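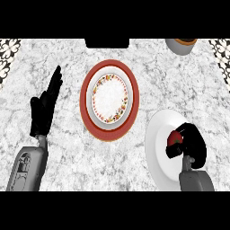
White plates and a red charger on the marble counter.

About Tollura Books

Tollura Books is an independent publisher of fiction in paperback. We bring out-of-print novels back to the shelf, along with a small number of new translations. Athina Ververidis started the company in the back half of a used bookstore in Holel and still reads every title before it is signed.

Our list now stands at 38 books. Most are family stories, small-town novels and coming-of-age stories first published between the wars. We look for books that sold well once and then dropped out of print when their publisher closed or was bought. Where an author's estate can be found, we license from the estate and pay a royalty on every copy.

Each book is newly typeset from the first edition. We correct printer's errors and leave the author's spelling alone. New introductions run at the back, so that readers who don't know the plot can come to it fresh. Reading group questions are printed in 29 of our titles, and the rest are being added as they reprint.

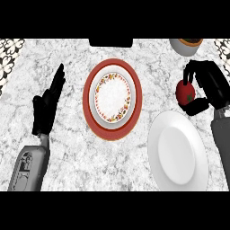
Dinnerware on the counter, with a plain plate to one side.

The Frandsen Series

The Frandsen Series is our line of longer novels, all over 500 pages. They are sewn, with flaps, and cost 2 dollars more than our standard paperbacks. There are 26 in print. The next one is due in March.

Dritwood Editions

Dritwood Editions is our large-print line. It uses the same text and page design as the regular books, in a bigger type size and on cream paper. Libraries can place a standing order and cancel it at any time.

Ordering

Bookstores can order through their usual wholesaler or directly from us. Direct orders placed before noon ship the same day. Damaged copies are replaced without a return.

Submissions

We do not read unpublished manuscripts. If you know of a novel that ought to be back in print, send us the title, the author and the year, and tell us where you came across it. A scan of the copyright page helps. We answer all suggestions, though it can take a couple of months.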